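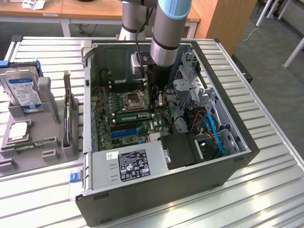 Olline is a task sequencing and motion planning package for robotic assembly and disassembly of desktop computers. It takes a declared list of parts and their mating relations and produces a series of arm motions, each with its own force limits and recovery steps. The package was first written at Hurnstead as a set of scripts for memory module insertion and was later rebuilt as a general planner.

Architecture

Olline is split into three processes. The sequencer reads the part list and orders the operations. The planner computes collision-free paths between grasp poses, treating the open chassis as a fixed mesh and cables as inflated volumes that the arm may not enter. The executor runs the contact phase of each operation under force control and reports one of four states to the sequencer: done, retry, regrasp or halt.

The processes exchange messages over a shared log. Every message is kept, so a failed run can be replayed offline against a changed planner. The log holds 4000 entries by default, after which the oldest are written to disk.

Perception

Localization is done in two stages. A fixed view of the workspace gives a coarse pose for the chassis and the parts tray, and a wrist view refines the pose of the target once the gripper is over the board.

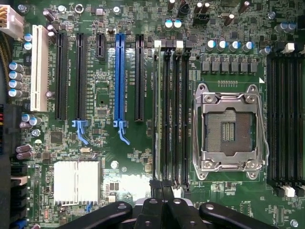 The fine stage, called Fedness, matches the wrist view to a stored board model. It does not search for the target part directly. Instead it fits a small set of landmarks with strong edges and known spacing, then derives the target pose from the fit. On a typical board the preferred landmarks are the metal retention frame of the processor socket and the long parallel expansion slots, where a single blue slot among black ones helps settle left from right. Finned heatsinks are masked out, as glare on the fins shifts the edge estimate. Gripper fingers that reach into the view are masked from the joint state.

A fit is rejected if fewer than 15 landmark edges agree. The arm then backs off along the approach axis and the stage is run again.

Contact phase

Insertion uses a spiral search followed by a compliant push. The De Bruijn module, named for the sequences it uses to order its tilt probes, handles parts that jam on one side — most often memory modules with one end seated higher than the other. Processor placement has a separate routine with no lateral search, and the part is released only after the pose has been checked twice.

Limitations

Flexible cables are modeled only as obstacles, and routing them is outside the scope of the package. Board models must be made by hand. Release 3808 added partial support for chassis lying on either side, but the stored grasp poses still assume an upward-facing opening.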